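Section 4: Getting your keyboard theme onto your phone

OK, so you've built a theme in the Relov editor and you're happy with it (or happy enough, you can always come back). Now let's get it off the computer and under your thumbs! I do this on my own phone every time I change a color, so these are the steps exactly as I do them.

1. In the editor, open the File menu and pick Pack Theme. Give it a short name with no spaces. Mine is called Grimshaw, and I've been using it so long that any other keyboard feels wrong.

2. Look at the file size at the bottom of the window. Anything up to 192 KB will load fine. If you're over, it's nearly always the background picture, so shrink that first and leave the key shapes alone.

3. Send the file to your phone any way you like. I email it to myself, which is old-fashioned but it works.

Note: some mail apps rename the file and stick .txt on the end. Just rename it back before you go on.
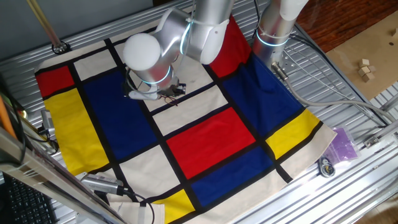
4. Open Relov on the phone, tap the gear, then Themes, then Add From File. Find your theme and tap it once. There's a little pause while it unpacks, so please don't tap again or you'll end up with two copies in the list.

5. Tap Preview. Type a few words, switch to the number keys, then hold down a letter so the accent pop-up appears. İlker Tokgöz asked me to add that last bit to the guide after he'd made a gorgeous pale theme with white accents on a white pop-up, and couldn't see a single one of them!

6. Happy? Tap Apply. The new look takes over in every app right away.

Caution: Apply writes over your current key sounds as well as your colors. If you've set up your own sounds, go to Sounds, then Save Set, before you do step 6.
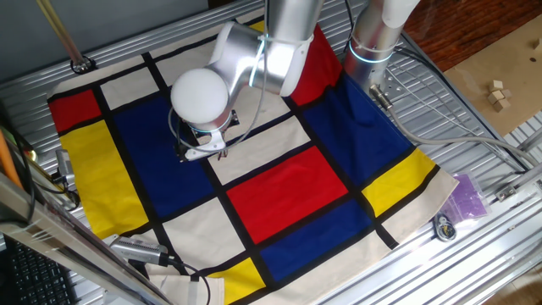
7. If you want the theme to change at night, go back to Themes and press and hold its name. Choose Night Partner and pick a second theme from the list. I pair mine with Watside, the plain dark one that comes with the app.

Note: Night Partner follows your phone's own dark mode. If your phone never switches, the keyboard won't either.

If something looks off

Keys blank after applying: go to Themes, tap Default, then apply yours again. Bevan Lockyer found this fix on his old tablet and it has worked for me too.

Error 171: the file got chopped short on its way over. Send it again.

Error 36: the theme was packed in an older editor. Open it in the new one, pack it again, and repeat from step 3.

Sharing your theme with other people is in Section 5.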